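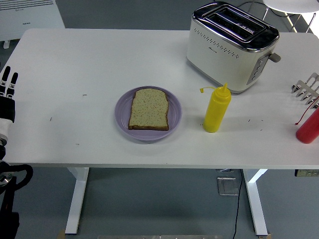
Visit to the Bevness Shared Workshop

Members of the association visited the shared workshop at Bevness in May to view Flosto, a two-arm household robot being built by workshop members. The visit began at 10 in the morning and was attended by 20 people from the region's maker groups.

The workshop occupies the ground floor of a former printing business on Björklund Street. It has 113 paying members, and the robot group uses one room at the rear. Work on Flosto started as a home project in a garage and moved to Bevness when the second arm was added.

The group has chosen breakfast as its test task. The work table is white and carries a two-slot toaster, a metal toast rack, yellow and red squeeze bottles, and a slice of bread on a lavender plate. According to the group, bread is a demanding material – it compresses under light pressure, and no two slices respond in the same way. The squeeze bottles present the opposite difficulty, as they require a firm grip that must then be varied.

Visitors were shown the control software, named Pano, which was written by the members themselves. It records each attempt and allows a movement to be replayed at reduced speed. The current version stores 32 movements. Lifting a slice from a flat plate is the least reliable of them, and a revised fingertip is under discussion.

Questions from visitors chiefly concerned cost and safety. The group stated that parts are paid for from a shared fund, and that one member remains at the stop switch whenever the arms are powered. Cable routing was also raised. The group intends to move the remaining floor cables before the next open day.

The association thanks the workshop for its hospitality. Groups wishing to arrange a visit should apply to the Bevness office in writing.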